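**Cherkaoui Cup, soft item round: blue tape on the fingers, keep or strip?**

Prendham Robotics Club forum > Build and Test

**gluse** – January 10, 2025

I need a decision on finger covering before we log any more grasps for the soft item round. We are at 117 logged out of the 500 we said we'd have by the March deadline, and all of them were done with the blue tape on. If we change the surface now, I don't want to mix the old runs with the new ones in one file.

My view is keep the tape. It was meant to be temporary, I know. But it grips well enough on fabric, it's cheap, and anyone on the team can redo a finger in the time it takes the arm to home. The molded pads we tried in the fall peeled at the corners and we lost a whole evening to glue.

What I'm less happy with is how the fingers close when the material is thick and folded over. The tip pushes in and makes a deep dent, and the force reading climbs before the other side has done any work.

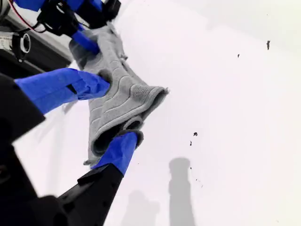 *Middle fingertip pushed into the towel, lower one tucked under the rolled end.*

Look at the crease by the middle fingertip. I think the close speed is too high for the last part of the travel. Separate problem from the tape, but please comment on both.

– Gintarė

**fbanuelos**

Strip it. I have said this before.

The tape is wrinkled and it's in layers, so the contact surface is different on every finger and different again each time somebody rewraps. You can't compare a grasp from the start of the log with one from last night. If a judge asks what the friction surface is, what do we say? "Tape, a few layers, depends who was in"?

Order the Filtix pads, screw them on and start the count again.

**delwyn_h**

Starting again means throwing out 117 grasps. Who's staying late to redo those?

**fbanuelos**

I will. I'd do it over two weekends if I can have the key.

**gluse**

The key isn't the issue. Filtix pads have to come out of the parts budget and we have 189 dollars left in it for the whole season. That also has to cover a spare motor if one goes.

**ileana.m**

On the dent: agree with Gintarė, it's the close speed. The script does one move from open to target width and only looks at force at the end. I have a branch where it slows down once it sees first contact and then steps in small amounts. It's called `slow_close` in the Ullel repo. I haven't merged it because it makes each grasp longer and people complained.

How to run it:

1. Pull the branch and rebuild.
2. Set `contact_threshold` in the config. Start with the value that's there.
3. Run the open/close check on nothing first.
4. Then run it on the soft item.

If the fingers stop before they touch anything, your threshold is too low and it's triggering on joint friction.

**karim_ek**

Ran Ileana's branch this afternoon on the firm end of things, down where the cord is. It's a harder target than the middle because there's less room to get the lower finger in. 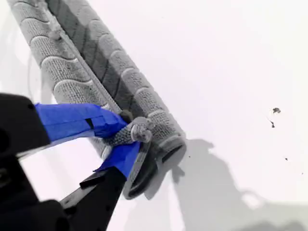

*Pinching the left side of the pair, upper finger against the braided cord.*

Notes from the session:

- Stepped closing works. Force went up in small stairs, no spike at the end.
- The upper finger tends to end up on the cord. I aimed beside it and still ended up there more than once, so I think the wrist offset in the config is a bit wrong.
- It's slow. I'd say people were right to complain, but I'd still use it.
- There's a small dark slit in the blue tape on the upper finger. No idea how long that has been there.

About the tape in general, I'm in the middle. It's fine for practice. I wouldn't want to take it to the Cup.

**fbanuelos**

The slit is what I mean. If it opens up during a run, the material can catch on the edge and it looks like a good grasp in the log.

**delwyn_h**

Or it does nothing at all. We don't have one run where we can say the tape caused a miss. I went through the misses so far. Most are planning misses where the hand came in at a bad angle and pushed the item away. The rest are the close speed thing. I don't see any where it was gripping and slid out.

I'm not against pads. I'm against buying them to fix something we haven't seen happen.

**fbanuelos**

You can't see it in the log because the log doesn't record it. There's no slip column. It's either "lifted" or "not lifted."

**delwyn_h**

OK, that's fair. Then add the column.

**ileana.m**

I can add a slip field. It would have to be typed in by whoever is at the keyboard, since we have no sensor for it. Values would be none, some, dropped. Is that enough?

**gluse**

Enough for me. Please make it required so the form won't save without it.

Karim, on the wrist offset: did anyone redo the hand-eye calibration after the bracket was moved? I didn't.

**karim_ek**

I didn't either. Delwyn?

**delwyn_h**

No. I thought it was done the same night.

**karim_ek**

Then that's probably it. I'll run it before I touch anything else. Also can we please wipe the table down at the start of each session. There are dark specks on the white and the segmentation picks up the bigger ones as tiny objects. Not a big deal, but it tried to plan a grasp on one.

**ileana.m**

You can raise the minimum blob size, it's in the same config file. But yes, wipe the table too. The shadow can also be a problem when the lamp is on that side. If the mask looks too wide, check the shadow first before you blame the model.

**fbanuelos**

Proposal, so we stop going around on this:

- Rewrap all the fingers fresh, one layer, no overlaps except at the seam.
- One person does the wrapping. I'll do it if nobody minds.
- New file from that point with the slip field in it. Old runs stay in the old file and we don't delete them.
- If we see slip with clean tape, we buy pads.

I still think we'll end up buying them.

**delwyn_h**

Fine by me. One layer may wear through fast on the tips, they do most of the pressing. Write down when you rewrap.

**gluse**

Agreed on all of it, with one change. The old runs still count toward the 500. They were done with the same hand and the same items, and the written report only asks for the number of attempts and the result. We'll say in the report that the covering was redone and at which run.

**fbanuelos**

I don't like that, but it's your report.

**gluse**

It's all of ours, and you can write the paragraph about the tape.

**karim_ek**

Calibration redone. The offset was wrong, mostly sideways. New values are in the config on `slow_close`. Ileana, can you merge when you have a minute? I'd like everyone on the same version before Fulgencio starts the new file.

**ileana.m**

Merged. The slip field is in too. Pull before you run, and if the form complains about a missing column you're opening the old file.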